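Maihi Handheld Gripper Pair
Product page – Research Equipment – Arura

Maihi is a pair of handheld grippers for recording two-handed manipulation data without a robot in the room. The operator holds one gripper in each hand and does the task directly. The recordings are then used to train a policy that runs on a robot arm fitted with the same fingers.

The pair is sold as a set, left and right. Both units are wired. Cables run to the Dimer recording box, which puts the two finger streams and the head camera on one clock. The head camera is sold separately, and any camera with a hardware trigger input will work.

Why handheld

Most labs that contact us are moving over from teleoperation. With teleoperation the operator feels very little of what the fingers touch, and small corrections near contact come out slow. Holding the gripper gives those corrections back. The cost is that a person's wrist can reach poses an arm can't, so the recordings have to be checked against the arm's limits before training. Dimer does this check after each take and flags the ones that fail. 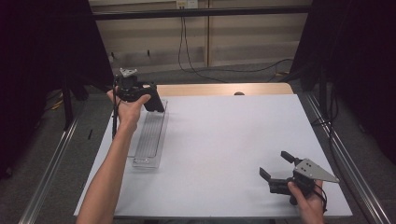 Thin-walled plastic parts are where the difference shows most. They flex when gripped, they are hard to see in depth images, and a finger that comes in a few millimeters low will push the part across the table before it closes. Operators learn to slow down just before contact, and that change of speed is in the recorded motion.

Results with the Tirport task set

Hiyori Ueda and her group used Maihi to record the Tirport set, a group of tabletop tasks with trays, lids and small containers. The set has 1,111 takes. After the reach check, 803 were kept for training. A second policy was trained on 276 teleoperated takes of the same tasks, which took the same number of operator hours to record.

Each policy was run 30 times on the tray pickup task. The handheld policy finished 24 runs and the teleoperated policy 15. Most of the failures in both groups were missed grasps on the first approach – the policies rarely recovered from those. The group has not tested on trays outside the set, and we would not assume the numbers carry over.

What is in the box

Left and right gripper units
Two cables with strain relief
Spare finger pads
Mounting plates and screws
Calibration card

Dimer is ordered as a separate item. Firmware for both products was last updated in November and the files are on the downloads page. Please update the grippers before updating Dimer.

Lead time and a quote are available on request. Labs ordering more than one pair should say so in the form, as the pairs are calibrated together before shipping.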